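Call for trial hosts - the Prirer two-handed drinks kit
Posted February 18, 2023

We're looking for people who run a place where drinks get poured all day and who would like to try out Prirer, our service for putting a two-handed robot at the coffee point. Canteens, libraries, waiting rooms, small offices and college common rooms are all welcome, and so is anywhere else with a machine, a table and a steady trickle of thirsty people!

Prirer is made and looked after by our small team at the Firkow workshop. The kit is the robot itself, the software that runs it and a set of hand skills we keep adding to. You keep the machine you already own. We come out, set everything up, teach the robot your layout and stay until your staff are happy to be left with it. 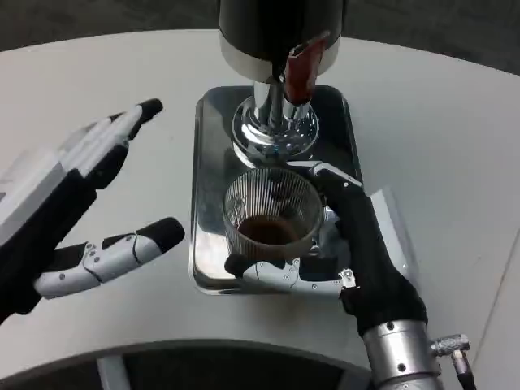

Hosts get the full service free for the length of the trial, with visits from us and a phone line that a real person answers. We ask quite a lot back, mind you, and mostly it's your opinions. Cups are where we need you most. A clear ribbed glass with a little coffee in the bottom, held between a jointed silver-white thumb and a black-tipped finger right up against the foot of the machine, is the sort of grip we want to hear about again and again, from people who use all kinds of cups (tall ones, squat ones, the chipped mug that has been in the cupboard for years). Tell us which ones it handles nicely and which ones make your staff wince.

What you'll need

A level table with room for a machine and its drip tray, and clear floor on the robot's side.
A mains socket within easy reach.
Two members of staff who can spare us a morning for training.
A willingness to fill in a short diary after each shift. Scribbles are fine.

You don't need any technical background. Our last hosts, at the Wihongi reading rooms, had never worked with a robot before, and their notes on how people queue changed the way we place the table.

What you'll get

Each host site receives a thank-you payment of £2,000, paid once the diary is handed in. Staff who come to the training morning are paid £80 each on top of their usual wages - please make sure they know that before they say yes. We cover delivery, insurance and collection.

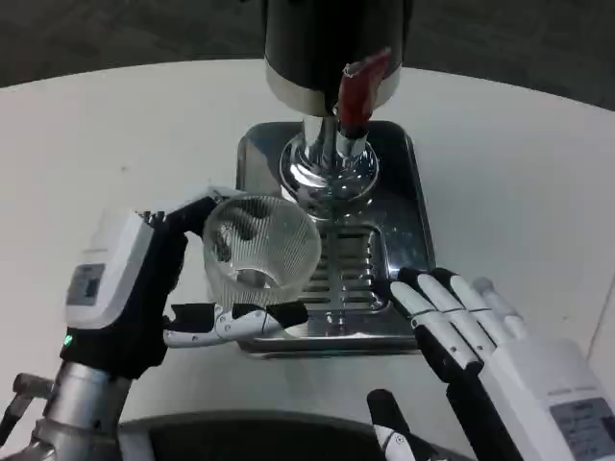
Can we use our own cups?
Please do, and send us one of each kind with your application so we can teach the robot before we arrive. We'll bring them back on set-up day.

We'd love to hear from places that have never thought of themselves as the robot type. Village halls, we mean you. A busy site is helpful to us, but so is a quiet one where somebody has time to stand and watch and tell us what bothered them. If a trial isn't for you but you'd like to see the kit working, we hold open afternoons at our Beveck demonstration room and you can bring your own mug along.

How to apply

Write to the Prirer team at the Firkow workshop with the name of your site, what machine you have, how many drinks you serve on a normal day and a rough sketch of the room. Pencil on the back of an envelope will do. Trials will be shared out through the year and the last kit comes home in December, so do mention any months that wouldn't suit you. We reply to everyone, including the sites we can't fit in this time.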